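Section 4: Hanging the Bag and Bucket Station

Okay, you've got the shelves up and the bench where you want it, so let's sort out the trash corner. I put this off for ages in my own workroom and ended up sweeping little black offcuts out of the carpet every night. The whole job takes roughly 10 minutes, plus the wait for the hook.

What you need
One small adhesive hook
One plastic bucket with a wide rim
A roll of trash bags (I like black, any color will do)
A dry cloth and a little rubbing alcohol

Setting it up

1. Pick a stretch of plain wall close to where you do your cutting. Stay away from doors — a swinging door will snag the bag sooner or later.

2. Wipe the spot with alcohol and let it dry.

3. Peel the backing, press the hook on firmly, and hold it for a slow count of 30. Then leave it alone for an hour. I know, I know. Go have lunch.

4. Stand the bucket on the floor right under the hook.

5. Shake out a new bag, gather the top, give it a twist or two, and loop the twisted part over the hook. Let the rest hang down toward the bucket.

Caution: The hook is for an empty bag only. Please don't fill the bag while it's hanging there! Mine came off the wall with a strip of paint the one time I tried it.

Using it

6. While you work, drop scraps straight into the bucket. Don't worry about the ones that miss, you'll get those at the end.

7. When you're finished, pick up whatever landed on the floor, checking along the baseboard first (small dark bits love to sit against it), and put it all in the bucket.

8. Take hold of the bottom edge of the bag and pull it gently out to the side, so the folds open up and you can see which way the plastic wants to go. Go easy, thin bags tear at the seam. 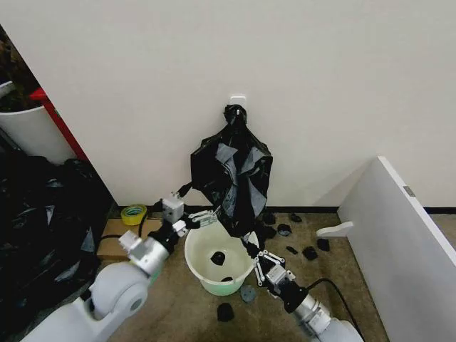
Fig. 3. Bag on its hook over the bucket, lower edge held out to the right, with scraps still to be picked up from the carpet.

9. Lift the bag off the hook, untwist the top, and open it wide. Tip the bucket into it, shake, and tie it off.

10. Hang a fresh bag and you're ready for next time.

Note: If your bag hangs so low that it flops into the bucket, either twist the top a bit more before looping it or move up to a smaller size of bag number — on the Dravero rolls the lower numbers are the shorter bags.

Note for carpeted rooms: Run the vacuum after step 7, but get the bigger pieces up by hand first. I've had to unclog my hose twice this October thanks to rubber scraps.

Replacement hooks come in packs of 2 in the Lundthorpe spares kit. The drawer labels are covered in Section 5.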